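Ticket 158: Wi-Fi drops in back bedroom after moving the router
Product: Ullberg home router with one Wonau extender
Opened by: Bianca Dobre
Assigned to: Dorin Ursu
Status: Resolved
Date opened: 2026-07-07

Bianca Dobre wrote:

Hi! First off, I love this router. We had the old one from the phone company since forever and the difference in the living room is huge, I get almost 400 Mbps on the couch. The trouble is the bedroom at the back of the apartment. Ever since I moved the router from the hallway shelf to the TV stand, the connection in there drops every few minutes. The phone says it's connected, full bars even, but pages just hang. Then it comes back like nothing happened.

What I've tried so far:
Restarted the router (twice).
Restarted the extender.
Forgot the network on my phone and joined again.
Moved the extender from the kitchen outlet to the one by the bedroom door.

The light on the extender is orange most of the time. Sometimes green. Laptop and phone both do it, so I don't think it's the phone.

Dorin Ursu wrote:

Hi Bianca, thanks for such a clear write-up, this helps a lot! Full bars with no data nearly always means your phone has a great link to the extender and the extender has a poor link back to the router. Orange on the Wonau is exactly that: weak signal from the router.

Could you tell me what's between the TV stand and the bedroom? Walls, big appliances, mirrors, anything like that. And please send the firmware version from the Status page.

Bianca Dobre wrote:

Firmware says 3.1. Between the two there's the kitchen wall with the fridge on the other side of it, then the hallway, then the bedroom wall. The bedroom wall is plain drywall, I think. The kitchen one is brick for sure, I broke a drill bit in it in February.
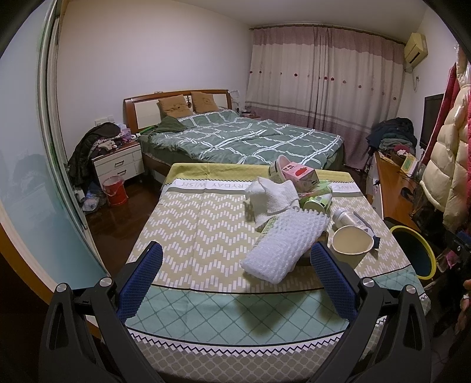 I also ran the speed test in there while it was working and got 3 down. Three! Standing in the hallway with the door open I got 200, so it really does fall off a cliff.

Dorin Ursu wrote:

The hallway number is great news. It tells me the signal makes it that far just fine, and the brick and the fridge are only in the way once you go deeper. So let's move the extender back toward the router:

1. Unplug the extender and take it to the hallway outlet closest to the living room.
2. Plug it in and wait for the light to settle. Green is what we want.
3. On the router, open Wireless and turn off Auto Channel. Pick channel 1 or 11 for the 2.4 GHz band.
4. Update the firmware. Version 3.2 fixes a bug where the extender hangs on to a weak band — it sounds a lot like your "comes back like nothing happened."

Bianca Dobre wrote:

It's green!! I did the extender first and the bedroom went up to 158 right away. Then the firmware, and I've had a video call going in there for the whole afternoon without one freeze. I left the channel on 11. Funny that it's the same as the ticket number.

One more question, can I rename the extender network so it matches the main one?

Dorin Ursu wrote:

Yes! Extender settings, Network Name, tick "Same as router." Your devices will then switch between the two by themselves. The extender restarts once after you save. I'm marking this resolved, and replying here will reopen it if the orange light comes back.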